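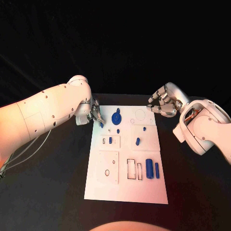 Figure 1. Blue parts and outlined boards on the white sheet.

3. Layout of the sorting task

The Clirach layout uses a white sheet on a dark tabletop. Each board carries thin black outlines, and each outline marks where one part belongs. The disc is the largest part up top — its raised knob serves as the reference for rotation. We planned 200 placements and logged 267, repeats included. Peg positions were recorded separately.

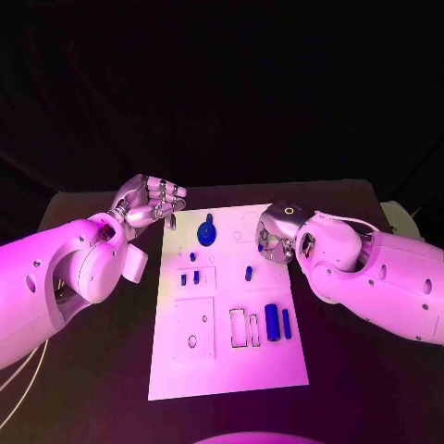

How was a placement scored?
A part counted as placed when its base lay fully inside the outline. Parts touching the line were scored as misses.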